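Home | News | Products | Stockists | Press Room | Contact

FOR IMMEDIATE RELEASE

Juvthorpe puts the tote bag to work: new Unine range made for the shed, the hall and the back step

Apr 2, 2026 – Juvthorpe, the small home storage and carry goods firm, today announced Unine, a line of printed canvas totes meant for the stuff people really do carry round the house and yard. Gloves, discs, watering bits, the odd pouch. Not just groceries.

First run is 154 bags. On sale now through the Juvthorpe shop and selected stockists, with a second run planned for August.

The idea is simple. Most homes already have a pile of canvas bags on a hook doing nothing. Most homes also have a corner where garden things and hall things end up in a heap. Unine puts the two together – one bag per job, packed once, left standing by the door, picked up on the way out.

"We kept hearing the same thing from customers, they have plenty of storage and none of it moves," said Heledd Morris, founder of Juvthorpe. "A shelf is great untill you need what's on it at the other end of the yard. So, a bag. A bag with a decent picture on it, that you don't mind leaving out."
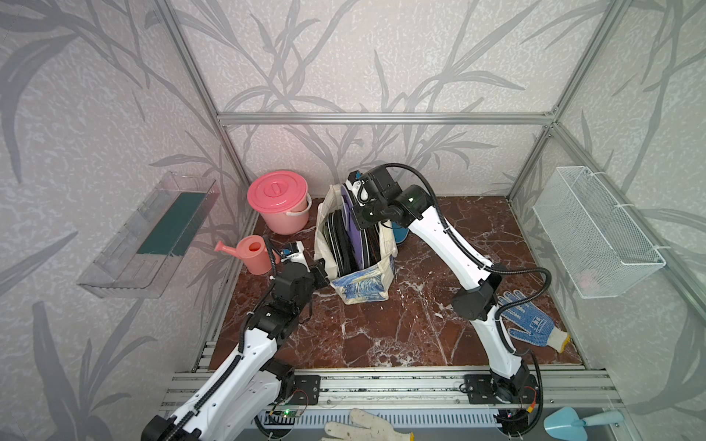

Printed canvas tote with flat disc-shaped items inside, pink lidded bucket behind.

Packing advice comes with every bag, on a folded card. Short version:

Flat things first, on edge, side by side like records. Saves digging. Soft things next, down the side. Anything with a spout stays out of the bag and stands next to it. Buckets too. Lids on.

The card was put together with Zustberg, the home organizing studio, who tested the packing order with 30 households before the launch. Feedback was blunt in places. People wanted longer handles, so the handles got longer. People also wanted an inside pocket. That is still being looked at, no date yet.

There are 2 sizes, Day and Yard. Day is the narrower one. Yard takes a pair of work gloves and a hand tool roll with room over. Both are unlined and both fold flat.

On the prints. Unine opens with well-known paintings, starting with Van Gogh's "The Starry Night" – deep blues, the swirls, the yellow moon up in the corner. It goes low on the front panel with plain cream canvas left around it, so the bag doesnt shout from across the room. Layout by Thepsuriya, the print workshop that has handled Juvthorpe's paper goods from the start.

"Van Gogh was the easy pick, everybody in the office wanted that one," said Morris. "The hard part was where to stop the picture. We tried it edge to edge and it looked like a beach towel. Pulled it in, left the margin, done."

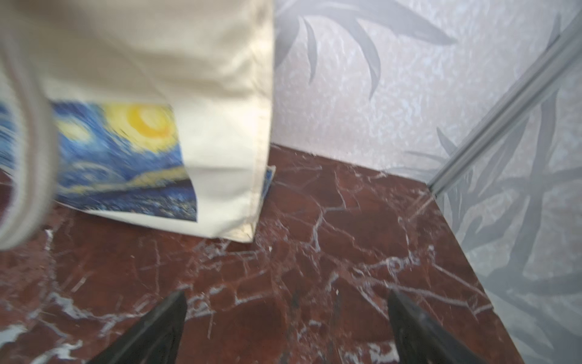 "The Starry Night" print on cream canvas, with a plain strip above the hem.

Care is easy enough. Spot clean the print side, cool water, mild soap. Shake out soil before it gets ground in. Dry it hanging by the handles. Do not iron over the picture.

For shops and market stalls: wholesale orders start at 50 bags, mixed sizes OK, one print per carton. Display cards included. Stockists who took the spring catalog already have the order form, everyone else please ask, we will send it same day if we can.

Juvthorpe is also suggesting ways to show the bag, for stockists who have asked. Keep it on the floor, keep it open, put real things in it and around it. A pink watering can and a lidded bucket behind, a dotted-grip glove off to one side, a wire basket on the wall for whatever doesn't fit. Dark red marble-look flooring makes the cream canvas stand out nicely, and so does leafy gray wallpaper.

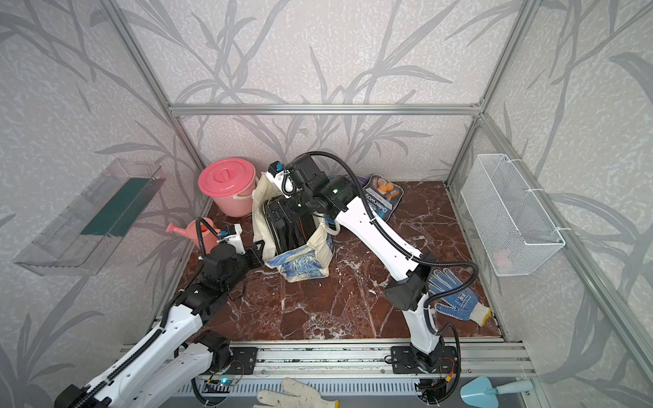
Smaller shops won't have space for a full corner and that's fine. One bag, one can, one glove is enough to get the point accross. Window displays should stay out of strong sun, the blues will hold better.

Next for Unine: two more prints, still being chosen, and a child's size if the August run goes well. Customers can send in print suggestions through the shop contact page. Botanical ones are already ahead.

About Juvthorpe
Juvthorpe makes bags, hooks, labels and paper goods for keeping a home in order. The company sells direct and through independent shops.

Press contact
Heledd Morris, Juvthorpe press desk. Samples and high-res pictures on request, please say which size.

Recent from the Press Room
Juvthorpe and Zustberg team up on hallway packing card
Spring catalog now with stockists
Five ways to use a wire basket on a bare wall
Thepsuriya paper labels back in stock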